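3.2. Citas persistentes y hemeroteca digitalizada

Se revisaron 65 registros del fondo Munteanu (prensa local, microfilm pasado a imagen). Objetivo: ver si la cita que genera el catálogo lleva al ejemplar correcto. En 18 casos el enlace permanente apuntaba a la cabecera y no al número. En otros 11, fecha duplicada o en formato mixto. Causa probable: migración de Zudach a Molus, hecha en septiembre sin tabla de equivalencias. Pendiente de comprobar con los metadatos orginales. 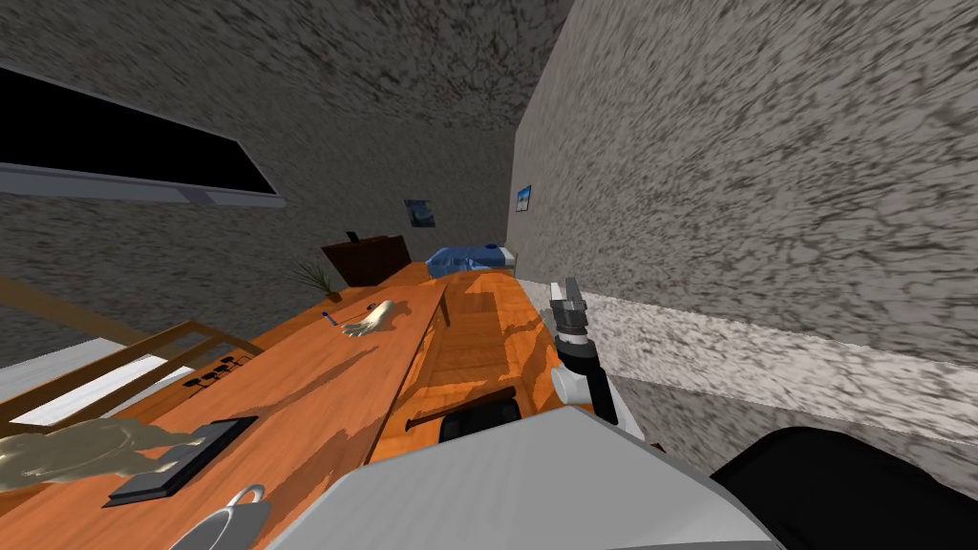 Figura 4. Mesa con tableta, bolígrafo y taza, entorno simulado.

Según Benedetta Dal Bello, el fallo viene de antes: los números sueltos nunca tuvieron identificador propio y Molus solo heredó el problema. Es compatible con lo observado, aunque no explica las fechas duplicadas.

Quedan 46 registros. De estos no todos sirven tal cual, ya que el proxy de la biblioteca se cuela en la dirección y el lector externo no pasa de la pantalla de acceso. Se corrigio a mano. Para la exportación a Jotdale, véase 3.3.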